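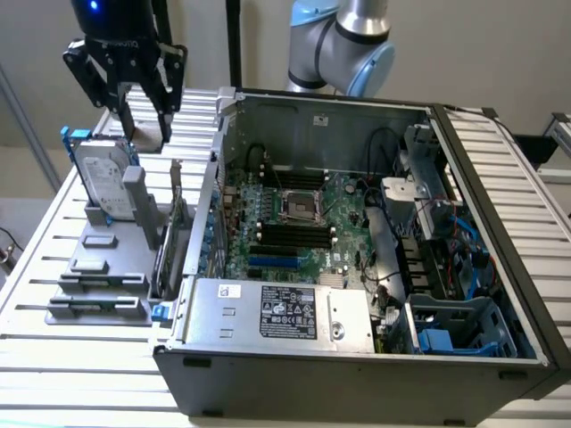
Tower on its side with the panel off and the CPU socket still empty.

Working inside a desktop case

Lay the tower flat before you do anything to the motherboard. Parts sit down into their slots by their own weight, and a dropped screw lands where you can find it. Turn the power supply off at its switch, unplug the cord, and hold the front power button in for 4 seconds. Touch bare metal on the case before you pick up a part, and again each time you come back to the bench.

Clear the cables first. Fold them over the edge of the case or hold them back with a twist tie. A cable lying across a memory slot is easy to trap under a module.

Processor. Lift the lever all the way and open the metal frame. Match the small triangle on the corner of the chip to the mark on the socket, set it down level, and let go. Do not slide it. If it rocks, lift it straight up and look again. Closing the lever takes a firm push on many boards. If you are leaving the socket empty overnight, put the plastic cover back on. Bent pins are hard to fix.

Memory. Open the white latches, line up the notch, and press on both ends of the module until the latches snap up. If you only have two modules, look in the board manual for which slots to use. On boards with a bank on each side of the socket the order is not always obvious.

Dust. Use short bursts of air and hold the can upright. Small finned heatsinks collect lint down between the fins, and a soft paintbrush gets it out. Keep the vacuum hose away from the board.

Screws. An egg carton works well. Put case screws in one cup, drive screws in the next, and write on the lid with a marker. Drive screws and case screws often have different threads and will strip the hole if swapped.

Before the panel goes back on, run a finger along each power connector to check that it is fully seated. Start the computer once with the side open and watch that the fans turn.

Tips collected by Irén Gulyás. Last updated in October.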